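News from the Robot Club: the saucer task, the new table sheet, and the May open evening

Since the last newsletter the club has grown to 22 members, and this means that for the first time we had to make a real timetable for the arms. Before, whoever came first took the table. Now each group has its own hour, and the list hangs beside the door of the lab. Please write your group name clearly and do not erase other groups. If your group cannot come, tell the others in the club chat before noon, so the hour can be given away.

Most of you have asked me what the saucer group is doing, so I will use this item to explain it properly. Their project is called Yook. The task sounds small. An arm must go to a little dish, pick up what is in it or set something down on it, and go back to its start position without moving the dish. The group chose the task in winter, after our team came back from the student competition at Wallbridge, where we lost many points on exactly this kind of work. Our gripper was strong enough and our program was fast enough, but every time the fingers came down a little too far, and the plate moved, and the judges took points for each plate that moved. So this year we practice low, slow approaches above a thin dish until everybody is tired of them. 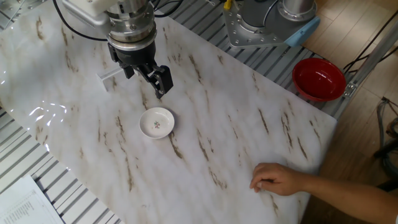
Project Yook at the marble table, gripper open over the saucer.

The work goes in short rounds. One member guides the arm or starts the saved program, another member stays at the table and sets the objects back, and a third writes in the log. The group changes roles after each set of rounds, because the person at the table becomes careless after a while, and so does the person with the log. At the end of last month the log had 2859 rounds. This number includes the failed ones, and we keep the failed ones on purpose. When a new member asks why the arm approaches from a certain angle, we can open the log and show what happened with the other angles.

From these rounds the group has learned several things which are useful for the other groups too. The most important is the last part of the movement. In the first version the arm traveled at one speed from the start position to the dish. Now it slows down when it is above the dish, stops for a short moment, and only then goes down. This costs time in every round, and there was a long discussion about it, but at Wallbridge the time limit was never our problem. The second thing is that the fingers should open early. If they open during the last part, the arm shakes a little and the height is not correct anymore. The third thing concerns the program itself. Please do not write the height of the table as a number in five different places. Write it one time at the top of the file. Two groups lost a whole evening to this.

The best set until now was 63 good rounds one after another. The group wanted to reach 200 before the summer break, and I think this is possible, but I do not want anyone to stay late for it. The building closes at 9 p.m. and the arms must be parked and switched off before this.
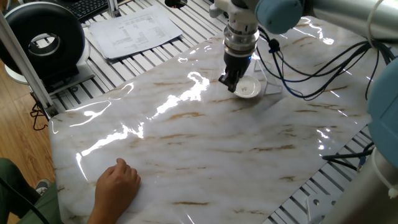
Lighting is the other subject on which we spent many evenings this spring. The first plan of the Yook group was to let the program find the dish by itself from the camera picture. On the old plain cover this worked quite well. Then the club bought the marble sheet, as the Wallbridge rules say that the table pattern is not announced before the competition, and a practice table should be difficult. It is difficult indeed. A white saucer on a white marble pattern is already not easy for the program, and the shiny surface sends the overhead lamps back as bright patches, mostly on the left and in the center, exactly where we like to work. The clear stand behind the saucer is harder again, even for the eye. For now the group gives the dish position by hand and uses the camera only to check it. Bimeo, the group of second-year students who work on vision, has offered to help, and they will try different lamp positions and a new filter. If you have experience with reflections, from photography for example, please speak with them. They will be thankful.

I must add a word about the sheet. It is not fixed very well to the table, and the edges come up when people lean on it. When an edge comes up, the height below the gripper is not the same as before, and a program that was good yesterday is bad today. Please press the sheet flat before your first round and check the height with one slow test movement. We looked for a stiffer board with a similar pattern, but the price was too high for this school year. If somebody's family has a kitchen workshop or knows one, a leftover piece would be very welcome - also a damaged one.

Some short reminders for everybody who uses the arms. The person at the table takes the hand away from the gripper before the other person starts a movement, and says "clear" in a loud voice. Long hair is tied back. Cables are moved only when the arm is stopped. Printed task sheets go back to the shelf at the end of the hour, and this includes the pages with your own notes, which I find every week in strange places. Food stays outside the lab.

The other groups are also busy. Faltach, our smallest group, has finished the first drawings for their sorting machine and needs one more person who can solder. No great experience is necessary, but you should have patience and be free in the late afternoon. Bimeo will give a short introduction to camera calibration for all members, and I recommend it also to those who believe they know it already. I was one of them, and I learned a lot.

Our open evening will be in May, from 6 p.m. Parents, friends and younger students are invited. The Yook group will show the saucer task, and visitors may try to guide the arm themselves at low speed, with a club member beside them. We still need people for the entrance and for carrying chairs before and after. Please put your name on the list beside the timetable. The exact day will come in the next newsletter, when the school has confirmed the room.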